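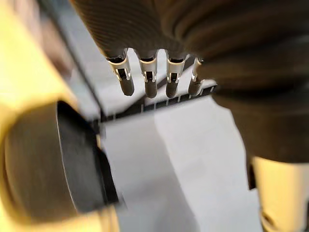
## Can I keep my old copper line when the fiber goes in?

Yep, for a while. I kept mine until September, mostly for my mother-in-law's alarm pendant, and the two ran side by side without any fuss. Ask before the installer arrives though, as some of them pull the copper out on the same visit.

## What speed do I really get?

I pay for the 400 megabit plan from Ternar. Wired, I get pretty much all of it. Over Wi-Fi in the back bedroom it drops to around 60, and that's the walls (old brick, very thick!) and has nothing to do with the line.

## Do I have to use the router they send?

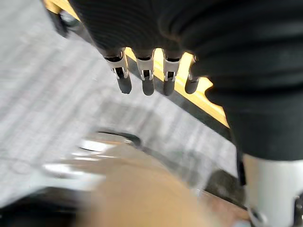 Nope. The little white box on the wall has to stay, but anything after it is up to you. I run a Vimska router I bought used, and Bethel Yilma two doors down uses the one that came in the package and is perfectly happy. If you swap, write down the VLAN number first — I didn't, and spent an evening on hold.

## How long does the install take?

Mine was a morning. Malcolm Blackburn's took two visits, with the duct under his driveway blocked solid.

## Is all of Kultunthorpe covered?

Not yet. The last list I saw had 1,060 homes on it, and the lanes past the mill weren't included. Carol Kershaw keeps the street list, so email her with your house number and she'll look you up.

## Will it work in a power cut?

Only if you have a battery backup for both the wall box and the router. Mine lasts long enough to make a few calls.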